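Handling soft goods with arms - rules and good practice
Notes for session 4, D. Lenihan. Updated 8 Nov 2021

Read before the lab. Kiprono Rugemalira will sign off your station sheet, no sheet no run.

Recap from last time. Two kinds of rules: the ones that protect you (stops, speed, reach) and the ones that protect the data (clean station, same start, honest logging). People mix them up. First kind is never up for debate. Second kind you can argue with me, in writing, before the run.

Speed and stops
- Tool speed in the lab 500 mm per second max, lower when teaching by hand
- Press the e-stop once before first motion, reset, then start. Every session, every pair
- One person on the pendant, one watching the table. Say "moving" out loud
- Hands out of the reach zone when the arm is live. Sleeves count as hands
- Hair tied, lanyards off

Station
Wemum cell is for cloth this term, Pirley cell is rigid parts only. Dont swap without asking. The Wakar mounting plates don't fit both!

Cloth work is harder to write rules for. A block is either in the jaws or it isn't. Cloth folds over, slides, bunches up, and a camera at the wrist sees mostly fabric once you get close. So the start state matters more than the grasp itself. Write down how the cloth was laid: flat, folded, dropped. "Same as before" is not a start state.

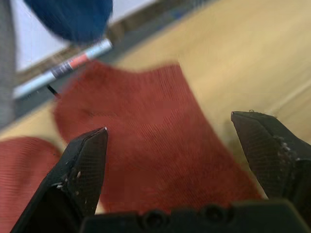 Second thing is the fingers. Textured faces grip knits well and they also hold lint. Check inner faces between sets, brush off, note it on the sheet. Lint changes friction, and it shows up in the wrist view too, so a model can learn it. Soft brush only - no blades, no solvent, they wreck the texture.

Third, loose items. Pens, markers, tape, anything not in the task gets listed or gets moved. Pick one and keep it for the whole set.

Logging
Failed grasps stay in. Maluleke set had 1612 trials and 42 with no outcome entered, all 42 had to be thrown out. Blank is worse than fail. If you stopped the run by hand write who and why.

For next week: read handout 5, bring a draft start state for a ribbed knit, one page, no more. 26 runs per pair, sheets to Kiprono by the end of lab.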